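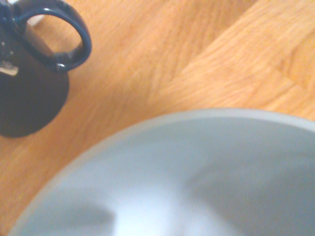 A dark navy mug and a pale grey-blue bowl on a wooden surface.

News > Club > Press releases

Tandenow name Hiebert as head coach

April | By Emília Dvořáček, Tandenow media office

Tandenow American Football Club has appointed Diane Hiebert as head coach on a contract covering the next 2 seasons. She takes over from Libor Murín, who stepped down after the play-off defeat to Grevari.

Hiebert has been the club's defensive coordinator for six years. Under her, the defence allowed 199 points last season, the fewest in the division.

"The defence is in good order and most of it is coming back," said Hiebert. "The work is on the other side of the ball – we threw too many interceptions in the second half of the season and we have to fix that before the first game."

Joaquín Sepúlveda joins from Timia as offensive coordinator. Running back Kristóf Pintér, who gained 443 yards before his knee injury, has signed for another season and is due back in full training next month.

Murín will stay with the club as an adviser to the under-19 side.

The season opens at home to Tawhiri, with kick-off at 2.30pm. Existing season tickets can be renewed at the ground or by post, and remaining seats go on general sale once the renewal period closes.

Interview requests should be sent to the media office.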